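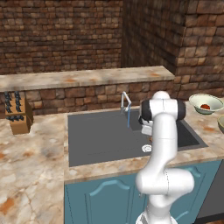 Just let them soak, you're making it harder than it is, went the first comment under my last post, and then four more people basically agreed, so ok. Dishes. We're doing a whole post on dishes.

Short version for anyone new, the dishwasher died in June and I've been washing by hand ever since. The plan was to replace it in a couple weeks. Then the car needed tires, then I got used to it, then it was winter. The old machine is still under the counter holding baking sheets and it's pretty good at that.

So, soaking. I've got opinions now.

Soaking works for oatmeal. Works for rice, if you fill the pot right when you scoop the last of it out and don't wait till after dinner. Works for eggs ONLY in cold water, hot cooks them on and then you're scraping. I did it wrong for my entire adult life. My mother did it right and never said anything, just watched me.

Doesn't work: anything with melted cheese, past a certain point. Lasagna pan. I soaked that thing overnight and in the morning it was the same lasagna pan but with cold orange water in it. What did work was baking soda and a little hot water, a paste, left on for the length of a phone call. Long phone call.

And the other problem with soaking is that a soaking pan is a pan you've decided not to wash. It sits there. You put a cup in it. Then a fork. Now everybody in the house thinks the sink is where things go. I have gone to bed on a "soak" and gotten up to 22 dishes, and yes I counted, I was mad. So my rule is one thing can soak at a time and it has to be done before the coffee's made. I break this maybe every other day.

Ok what else did people ask.

Water. A couple of you asked if my bill went up. It went up! Not a lot, but I was leaving it running the entire time like a person in a shampoo commercial. Now I do the washing in a tub of soapy water and only turn the faucet on to rinse, and I rinse in batches. Wash eight or ten things, stack them on the left, rinse them all in one go. Bill came back down. There's some argument about whether a dishwasher uses less than doing it by hand and I think it probably does, a full one anyway, but mine is full of baking sheets so.

Gloves. I held out. I thought gloves were for people with nice hands. Then in about November my knuckles split open and I couldn't squeeze a lemon without yelling, and I went and bought gloves. Get the long ones, get them one size up, turn them inside out to dry or they start to smell like a locker room. The thing I like best is you can have the water way hotter, and hot water does half the work on anything greasy. I should of bought them the first week.

Soap. I've been using the Skedach one, the unscented, no reason except the store in Wostness stocks it and it doesn't give me a headache. It's thinner than what I was used to so you think you need more and you don't. Squirt it in the tub, not on the sponge. When I was putting it on the sponge I went through a bottle every 2 weeks. Now it's more like a month and a half.

Sponges, no. I'm off sponges. Brush for most things, a dishcloth for glasses, and the cloth goes in the laundry every night no matter what. I know this sounds fussy. Smell a three day old sponge and write back to me.

Order of operations, which I used to think was something only my grandmother cared about. Glasses first, then silverware, then plates, then bowls anyone had soup in, then the pots. The water gets dirtier as you go so you want the dirty stuff last. If you start with the skillet you've wrecked the water for everything else and you have to dump it. Simple, took me until about August.

Knives never go in the tub. You can't see them under the suds. Wash it, dry it, put it away, while you're still holding it.

The drying rack question. I had a nice one, bamboo, folded flat. It grew something black along the bottom, so it went in the trash. Now there's just a big towel folded in half on the counter and it's fine, it looks like a mess but it dries faster than the rack did because I get annoyed by it and put things away. Cast iron goes back on the burner on low for a few minutes. Don't forget it's on. I've forgotten twice and the whole apartment smelled like a campfire.

Somebody asked if I was going to get a new dishwasher at all. I don't know? I went and looked. There was a Sirketti on sale, the floor model, 50 dollars off for a dent on the side that would be against the cabinet anyway. I stood there opening and closing it. The top rack slides really nicely. And then the guy wanted extra to haul away the old one and I thought where would I put the baking sheets, and I left. Stopped at Diệp on the way home and got the noodle soup to go, so no dishes at all that night, just two spoons.

What I wasn't expecting is that I don't mind it that much. I mind it at 10 at night. I don't mind it right after dinner with the radio going. It's up to 8 songs, if nobody cooked anything stupid. My kid dries sometimes and tells me things that would never get said at the table, I think because we're both looking at plates. So maybe that gets lost with a machine, or maybe we'd find something else, I'm not going to get all poetic about it, I would still take the Sirketti if somebody dropped it off.

Things I still can't do: get garlic smell off the plastic cutting board. Lemon doesn't do it, salt doesn't do it, leaving it out in the sun sort of does it but it's January. The inside of the thermos, can't reach, bottle brush is too short. And the cheese grater, I just lose skin. If you have a thing for the grater please tell me, and don't say soak it.

Oh and the person who asked about coffee stains in mugs, baking soda again, damp finger, rub, ten seconds. They come up like new, I did the whole shelf and got weirdly happy about it.

Have to go, there's a pot of chili that's been sitting since lunch and I can hear someone putting a cup in it. Next post is the freezer, I promised the freezer, I know. I have to defrost it frist.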